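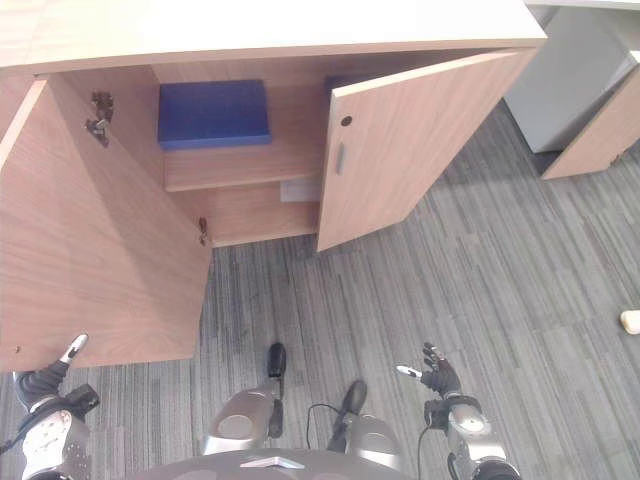
Fig. 1. Two-door cabinet, both doors open.

Unit 4. Death notices as genealogical sources
Course handout, Introduction to Family Records
Instructor: Natália Vondráček
Revised 18 January 2022

4.1 Scope

This unit covers the printed death notice and the longer obituary in local newspapers, from 1870 onward. Funeral home websites are treated in Unit 5. Cemetery registers were covered in Unit 3 and are mentioned here only where they are needed to check a date.

4.2 Terms

Death notice: a short paid entry, usually set by the line, giving name, date of death and funeral arrangements.

Obituary: a longer account of a life. It may be paid for by the family or written by newspaper staff. The two kinds differ in reliability and should be labeled in your notes.

Card of thanks: a short entry placed by the family after the funeral. Often overlooked. It can name pallbearers, nurses and relatives who traveled.

Informant: the person who supplied the facts. The informant is seldom named in print and has to be inferred, usually from the order in which survivors are listed.

4.3 Standard parts of an obituary

Most obituaries follow a fixed order: name and residence; date and place of death; age; birth date and parents; schooling; marriage; work and military service; memberships; survivors; those who died earlier; service and burial. A missing part should be recorded as missing. Do not fill it from another source in the same field of your worksheet.

Age deserves separate handling. Older notices may give age "in the 71st year," meaning the person was 70. Convert the figure, but copy the original wording as well.

4.4 Reading the survivor list

Names in parentheses are normally spouses. "Maria (Paul) Dane" means Maria, married to Paul, surname Dane. In some papers the parentheses hold a maiden name instead: "Maria (Orr) Dane." Check several entries from the same paper and year before deciding which rule applies.

Stepchildren may be listed with children without any mark. Grandchildren are often given as a number only. "Preceded in death by" gives a latest possible date for each person named, and nothing more. It does not give the order of those deaths.

Place names after survivors show residence at the time of printing. A daughter "of Flellberg" in a July notice may appear under another town in a notice for her father two years later. Enter both, each with its own date.

4.5 Common errors

Transposed digits in birth years are the most frequent fault. Next come married names used for women before their marriage, and towns given by mailing address where the farm lay in a different township. The Drostton paper printed corrections on an inside page, usually within a week – read forward at least seven issues before you accept a notice as final.

A notice copied from one paper to another is one source. Two papers that share the same misspelling were probably working from the same text.

4.6 The practice set

The Drostton practice set holds 643 notices, transcribed line by line with original spelling kept. Entries are numbered in order of printing, not by date of death. Line breaks are marked with a slash. Illegible letters are shown as a question mark in square brackets, one for each letter.

The Dhillon and Flandilon families appear repeatedly and intermarried at least twice. Keep a separate sheet for each couple. Two men named Edward Flandilon died within the same decade, and the index runs them together.

4.7 Assignment

Select 30 notices from the practice set. For each, complete one worksheet with the parts listed in 4.3. Mark each fact as direct (stated in the notice) or inferred (worked out by you). For inferred facts, write out the reasoning in up to 50 words.

Then choose one person and compare the notice with the burial register from Unit 3. Where the two disagree, state which one you prefer and on what grounds. "The register is official" is not sufficient grounds – registers were often filled in from the notice.

Citation form: newspaper title, place, date of issue, page, column. Give the practice set number last, in square brackets. Worksheets without column numbers will be returned.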